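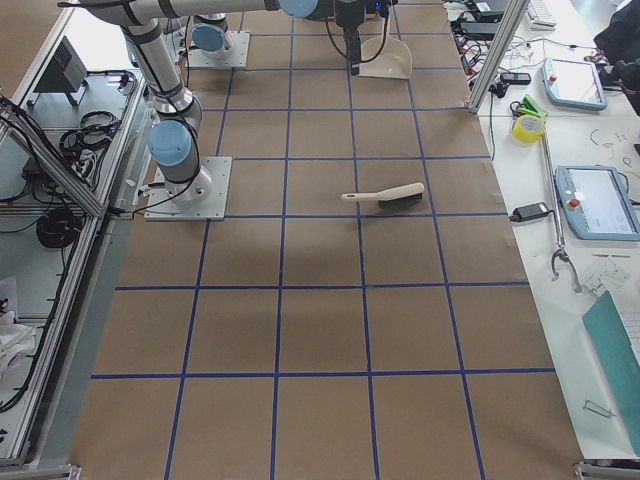

Teaching a Dustpan Its Manners

August 14, 2018
By Inger Kragh

The first thing Halldóra Ásgeirsdóttir wants me to know is that the floor is paper. The second is that I should keep my shoes off it.

I had come to Bretley to be talked out of an opinion. The opinion is that a great deal of what gets called machine learning is people doing a dull job over and over so that a press release can say a machine learned it by itself. Ásgeirsdóttir runs data collection for Prestico, and she did not try very hard to change my mind.

"It is a dull job," she said. "I would worry about anyone who told you otherwise."

The job this month is sweeping. An arm holds a dustpan and a hand brush lies out on the brown paper, inside the squares of blue tape. A person guides the robot through a sweep, the motion and the camera pictures are saved, and the brush goes back down in another square at another angle. Then the whole business starts again. A good attempt takes 60 seconds. They have 260 they are willing to keep.

I asked what happened to the ones they weren't willing to keep.

"They are on a disk. Some are bad because the operator was tired, and some because I changed my mind in the middle about what a good sweep is." She shrugged. "The second kind is my fault and it's the larger pile."

That struck me as a bigger admission than she seemed to think. If the person in charge can't settle on what good sweeping looks like, what is the system being taught? Her answer was that it is being taught what her operators do, hesitations included. Early on, one of them had a habit of pausing before every pickup, and the trained model paused too. They threw those sessions out. I wondered how many habits they haven't noticed, and she said she wondered that as well.

The tape grid exists so that the operators will spread the brush over the whole area. "If you let people choose, they put it where it's comfortable," she said. "Always in the middle, always with the handle toward themselves." Fair enough. But a kitchen floor doesn't come with squares on it, and I said so. Could the model be leaning on the tape?

"It could. Egilsson asks me this every week." Egilsson pays for part of the work. She plans to pull up the tape for one batch and see what breaks — a test I would have wanted done before the first batch and not after the 260th.

We spent longer than I expected on handles. Prestico's recordings include the view from a camera down by the gripper, and she put one up on a screen for me.
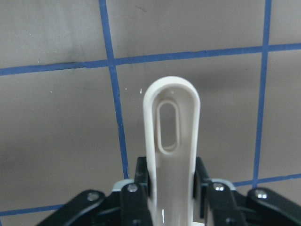 A white handle held between the gripper's fingers, as recorded by the camera beside them.

What bothers her is slipping. A handle can turn a little between the fingers with very little to show for it in the pictures, and every movement after that is a bit wrong. The operator corrects by eye without thinking. "So the example says: move like so. It doesn't say why. The why was in somebody's head."

I suggested this was an argument against the whole method. She said it was an argument for more examples, which is what people in her line of work always say, and she had the grace to laugh when I pointed it out.

There is a rival approach down the hall, a simulator called Tirik, where the sweeping costs nothing and runs all night. She has little patience for it. Simulated bristles, she told me, behave like a comb made of rulers. Her operators work 15 attempts and then take a break, and she would still take those over a night of Tirik.

Does it sweep, though? When the trained model runs alone, she said, it does well with the brush placed near where it has been before and poorly elsewhere. She wouldn't give me a percentage. I pushed, and she told me that any figure from the same paper, the same brush and the same lights would be flattering, and that I would print it.

I would have. I left Bretley holding much the same opinion I came with, and a somewhat higher one of her.

Contact the editor | Copyright 2018 | Back to top

Last updated: August 2018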